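Plasov Lending Desk: Set-up Guide
Section 8. Locations, labels and your first loan

Last updated: January
2 comments | 8 shares

By now you have installed Plasov, chosen a password and been told it was too short. This section covers telling the software where your toys live, putting labels on them and lending one out. Set aside an afternoon. If you have small children in the building, set aside two.

A location in Plasov is any place where an item can be put down and found again. A shelf unit is a group. Each tier of it is a location.
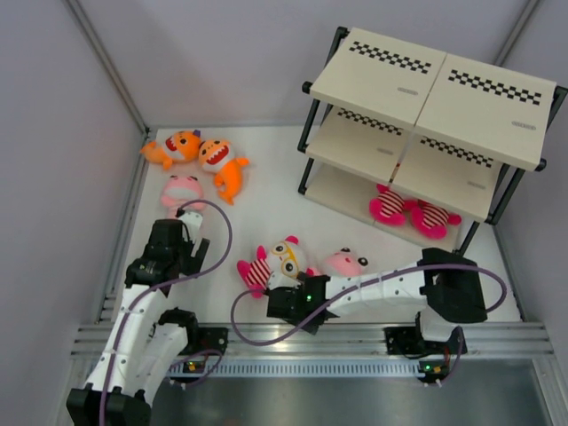
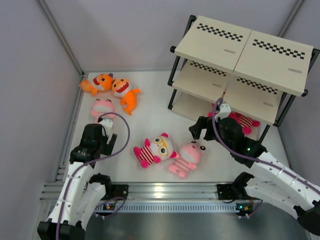 Three-tier unit, right rear in both views. Enter as one group with three locations.

Creating your locations

1. Open Settings, then Places, then Places again. We know.

2. Press Add Group and type a name for the unit. Use something a stranger could follow, such as "Window" or "By the sink". Names like "New shelves" stay accurate for one spring.

3. Press Add Location once for each tier, working from the top down. Plasov numbers them in the order you enter them and will not renumber them afterwards, however nicely you ask.

4. If a tier is made of more than one board, enter it as a single location. Splitting it into left and right is allowed, but you will spend the rest of your life moving a teddy bear eight inches on paper.

5. Add a location called Floor. You may feel this is beneath you. Add it anyway.

6. Press Save, and wait for the green tick before closing the window.

Note: Plasov will let you delete a location that still has items in it. The items then move to a place called Elsewhere, which appears in no menu. To see them, search for "elsewhere" in lower case.

Printing the labels

The desk works with the Grotov label printer and with most others that take a plain roll. The steps below are for the Grotov, as it is the one we are asked about, usually by people who are already standing up.

1. Switch the printer off. Load the roll with the labels facing you and the loose end coming from underneath.

2. Close the lid until it clicks. There are two clicks. You want the second.

3. Switch the printer on and hold the feed button until one blank label comes out. If it keeps going, the lid only clicked once.

4. In Plasov, open Labels and choose a starting number. Start at 1 unless you are carrying on from an older system.

5. Print a test label and scan it. The number on the screen should match the number on the label. If the screen shows a web address in another language, you have scanned the roll's packaging.

6. Print the rest in small batches. A full roll holds 1,000 labels, and a jam at number 972 is a bad way to learn this.

Caution: Do not pull a jammed label backwards out of the slot. Open the lid, lift the roller by its grey tab and draw the label forwards. Pulling it backwards leaves the glue behind, and the glue is patient.

Fixing labels to toys

Hard toys: wipe the surface, let it dry, and stick the label flat on the underside. Keep clear of battery covers.

Boxed games and jigsaws: one label on the box, inside the lid. Leave the pieces alone. A library in the next county labelled every piece of a farmyard jigsaw and had to close for the week.

Soft toys: paper labels come off fur in no time and are then eaten. Use the cloth tags in the Aliyu starter pack.

1. Find the toy's own care tag, normally in a side seam.

2. Fold the cloth tag over it and sew through both with a few firm stitches. Iron-on tags are also in the pack. Only use them on cotton, and test a hidden corner first, as some plush melts in a way that is hard to explain to its admirers.

3. Tug the tag hard. If it comes away in your hand, it would have come away in someone's mouth.

4. Scan the tag, type a short name, and choose a location.

Caution: Soft toys for children under three must have no pins, staples or safety pins in them at any point, including "just until the tags arrive".

Making a loan

1. Scan the member's card. Their name turns blue.

2. Scan the toy. It appears under the name.

3. Check the return date. Plasov suggests two weeks. You can change this under Rules, though families will go on believing it is a month.

4. Press Lend. The toy's location changes to Out.

5. When it comes back, scan it again and press Return. Plasov puts it in its old location. You still have to carry it there yourself, a feature we are told is much missed.

If a toy returns damaged, press Return and Hold. It will stay off the list until someone presses Release. Make sure that someone exists.

If a toy returns that was never lent, check the Floor.

Continue to Section 9, Reminders and Late Fees, when you feel ready to be disliked.

Comments

Miłosz Szewczyk
The bit about Places and then Places again saved me a phone call. On our machine at Cludbridge the second one is hidden until you make the window wider. Could you add that? Also the feed button on the older Grotov is on the back, next to the button that wipes the settings. Same size, same colour.

tagsandtea
We lost some 972 items to Elsewhere after a tidy-up of the location list. Searching in lower case brought them all back. Is there a way to move them in one go, or am I doing this by hand until summer?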